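COMMUNIQUÉ DE PRESSE
Pour diffusion immédiate

Skedari ouvre sa ressourcerie informatique dans l'ancienne imprimerie Benedetti

Bon, je me lance, c'est mon premier communiqué de presse et on m'a dit de faire court (raté d'avance). Je suis la coordinatrice de Skedari, l'association qui récupère du matériel informatique de bureau pour le remettre en circulation, et j'ai une grande nouvelle : en mai, nous quittons enfin notre garage pour nous installer dans les murs de l'ancienne imprimerie Benedetti, celle avec la verrière, derrière le canal. Ceux qui ont grandi dans le quartier se souviennent de l'odeur d'encre à la sortie de l'école. Elle y est encore un peu, surtout dans l'escalier, et je vous avoue que j'aime bien.

Pour ceux qui ne nous connaissent pas : on collecte des ordinateurs dont les entreprises et les administrations du coin ne veulent plus, on efface les données, on trie, on répare ce qui peut l'être, et on revend à petit prix ou on donne à des écoles et à des foyers qui n'ont rien. Le reste part en pièces détachées ou au recyclage. On a commencé il y a quatre ans avec une table de camping et un tournevis prêté (je ne l'ai jamais rendu, pardon). Depuis, 71 associations et écoles du département ont été équipées, et le téléphone sonne tous les matins.

Le nouveau local change tout pour nous. Au rez-de-chaussée, une vraie boutique avec vitrine, où l'on pourra essayer les machines avant de les prendre, poser ses questions, s'asseoir. À l'étage, l'atelier de réparation et une salle de formation avec 17 places. Et un monte-charge ! Vous n'imaginez pas ce que ça représente quand on a porté des écrans à tube dans un escalier en colimaçon pendant tout un hiver. Le quai de déchargement de l'imprimerie a été gardé tel quel, avec ses butées en caoutchouc toutes mâchées, et les camions pourront enfin se garer sans bloquer la rue. Les voisins nous ont déjà remerciés, alors que nous n'avions pas encore déballé un seul carton.

Les travaux ont duré plus longtemps que prévu, je ne vais pas vous raconter d'histoires. La verrière fuyait à des endroits que le diagnostic n'avait pas vus, il a fallu refaire toute l'électricité du premier étage, et la chaudière a rendu l'âme en pleine visite de sécurité. Les stores et les volets ont été fournis et posés par la société Roltix, qui a accepté de reprendre les anciens rails de l'imprimerie au lieu de tout arracher, et le résultat est superbe : on dirait que rien n'a bougé, sauf que maintenant ça ferme. La peinture, c'est nous. Si vous remarquez une bavure au-dessus de la porte des toilettes, elle est de moi.

Côté boutique, on garde les principes qui nous ont portés jusqu'ici. Toutes les machines vendues sont testées, nettoyées et garanties dix mois (c'était six dans le garage, on s'est dit qu'on pouvait faire mieux). Le prix est affiché en gros, avec une fiche qui dit ce qui a été changé et ce qui ne l'a pas été. Pour les étudiants, les demandeurs d'emploi et les associations, une remise pouvant aller jusqu'à 10 % s'applique en caisse, sur présentation d'un simple justificatif. On ne vend pas de machines neuves et on n'en vendra pas, même si on nous le demande souvent.

Et puis il y a Prikik, le projet qui me tient le plus à cœur. C'est un atelier ouvert, le soir à partir de 18 heures, où chacun vient avec son ordinateur qui rame, qui chauffe ou qui ne démarre plus, et repart en ayant mis les mains dedans. On ne répare pas à votre place, on répare avec vous. Les outils sont fournis, le café aussi, et il n'y a aucun niveau requis : dans le garage, on a vu des gens qui n'osaient pas toucher une vis la première fois et qui expliquaient aux autres comment changer une barrette de mémoire quelques semaines plus tard. Les enfants sont les bienvenus avec un adulte (et franchement, ils vont souvent plus vite que lui). L'inscription se fait à l'accueil ou par téléphone, la participation est libre.

Nous cherchons toujours du matériel, bien sûr. Tours, portables, écrans plats, claviers, câbles d'alimentation, tout nous intéresse, en panne ou pas. Pour les petits volumes, il suffit de passer à la boutique aux heures d'ouverture. Pour les entreprises, on se déplace gratuitement dans l'agglomération et on remet une attestation d'effacement des données pour chaque disque. Seule chose qu'on ne prend plus : les imprimantes. On en a trop, vraiment, elles occupent un couloir entier.

L'inauguration aura lieu en mai, dans l'après-midi, avec visite de l'atelier, démonstrations et un goûter préparé par les habitués. Les journalistes qui souhaitent venir avant, au calme, n'ont qu'à nous appeler : l'équipe est sur place dès 9 heures et je fais volontiers le tour du bâtiment, escalier à l'encre compris. Des visuels en haute définition sont disponibles sur demande.

Contact presse : la coordination de Skedari, à l'accueil de l'ancienne imprimerie Benedetti, de 9 heures à 17 heures.

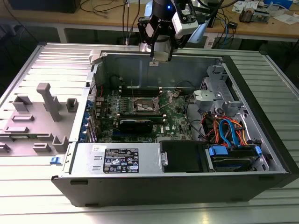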